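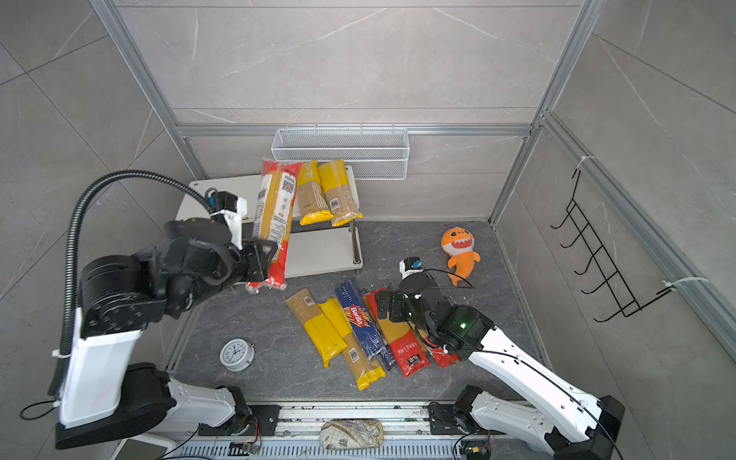

Storing Dried Spaghetti and Other Long Pasta

Home » Kitchen » Dry goods
Posted by Ertuğrul Karaca, Jan 8, 2026

Long pasta in its original packaging is awkward to store. The packs are narrow, flexible and slippery, and they do not stack well in either direction. The notes that follow cover shelf sizing, placement, labeling and cleaning for a household that keeps more than two or three packs at a time. They assume unopened plastic film packs unless stated otherwise.

Measure first

Measure the longest pack you buy, including the crimped film at both ends. The crimp adds length that most people leave out, and it is the part that gets caught in cabinet doors. Then measure the usable depth of the shelf from the back wall to the inside face of the door, not to the front edge of the board.

If the pack is longer than the board is deep, there are two choices: turn the packs parallel to the back wall, or let them overhang. A small overhang is acceptable on an open shelf. The pasta inside is stiff and carries the load, so the pack stays level as long as well over half its length is supported. Behind a door, turn the packs.

Lying down or standing up

Flat storage is the default. One layer, side by side, ends toward the front. A second layer is possible but tends to slide, particularly where one brand uses glossy film. If you must have two layers, set the upper one at right angles to the lower.

Upright storage uses less floor area and needs side support. Packs leaning without support bow at the middle and the strands at the bottom take the weight. A few broken ends per pack is normal. If the bottom of the pack is filling with short pieces, move it to a flat position.

A two-tier shelf riser allows both methods in one footprint: flat on the top board, where the barcode and brand can be read from above, and leaning against the lower tier for packs of a second type. Check that the riser legs are level before loading. A riser that rocks when empty will not improve with weight on it. The one in my own pantry is a Judgate, 380 mm wide, and it is adequate.

Wire baskets and hanging trays

A wire-mesh tray hung from a rail or crossbar suits light items: bouillon, seasoning packets, empty clips. It is less suited to spaghetti. Film catches on cut wire ends, and a small puncture is hard to see until pieces begin to drop out. If a tray is the only option, line it with a strip of shelf liner and run a fingertip along the top edge first to find burrs.

Rail position matters as well. Leave enough clearance below the tray for a pack to be lifted and tilted out. 200 mm is sufficient for most shelves.

Sorting mixed brands

Color is a poor guide to contents. Several manufacturers use yellow, several use blue, and the same color may indicate a different thickness from one brand to the next. Sort by cooking time, which is printed on nearly every pack, and treat the brand as secondary. Two thicknesses in one pot will give you one of them overcooked.

For packs with foreign-language labels, write the cooking time in permanent marker on the end that faces out. Uliana Stetsiuk, who edits the freezer pages on this site, uses freezer tape for the same purpose – it peels off film cleanly and takes ballpoint.

Rotation

New packs go to the left, used packs come from the right. The direction is arbitrary but should not change. Dried pasta has a long shelf life and the date is rarely a problem in practice, but a fixed direction prevents two open packs of the same type.

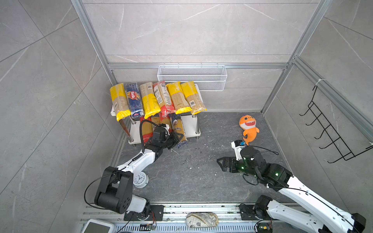

Should unopened pasta be moved into jars or canisters?

Only if you have had pantry moths or the film is already damaged. An intact factory seal protects dried pasta well enough, and the pack carries the cooking time and date, which a jar does not.

Opened packs

Fold the film down to the level of the strands, press out the air and close with a flat clip. Spring clothespins work but hold only the center of the fold. Rubber bands break the outer strands if wound tightly.

If you do use a canister, choose one taller than the strands by at least a finger's width. The Clunness tall canister is slightly short for the longer brands and the lid will not seat. The Buturero is taller and takes a full pack with room to spare. Cut the cooking time off the old pack and put it inside, facing out.

Crumbs and debris

Fragments collect under and in front of the shelf. On dark stone-pattern surfaces they show immediately; on pale ones they do not, and should be checked for by hand. Procedure:

Remove all packs and inspect the seams of each.
Brush the boards from back to front with a dry brush.
Vacuum the floor of the cabinet with a crevice nozzle, including the corners and the gap behind the legs.
Wipe with a damp cloth, then a dry one.
Leave open until fully dry before reloading.

Do not start with the damp cloth. Starch dust turns to paste and settles in grout lines and textured surfaces. If that has already happened, let it dry hard and scrape it with a plastic card.

Once a month is enough for a shelf in regular use. Mine was last done in December.

Filed under: dry goods, shelving, pantry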